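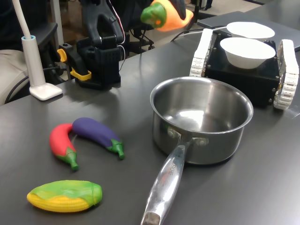 Gavberg has published a set of working rules for labs that run small robot arms on ordinary tabletops, the company said in June. The guide is 4 pages long and covers clamping, cable routing, speed limits and what operators should write down after each session.

Under the rules, the base clamp must be checked before the arm is powered up, and cables have to stay outside its reach. Hands stay off the table while the arm is moving. Labs are also asked to log failed grasps along with the good ones - something many groups skip, according to Malathi Thomas, who edited the text.

"People were keeping the good runs and throwing out the rest," Thomas said. "You can't compare results that way."

Randach tried a draft over more than 2000 runs and asked for one change, a shorter checklist between sessions. Tyson Fraser, who manages the lab there, said the new version takes 5 minutes to complete.

Comments on the guide are open until the fall.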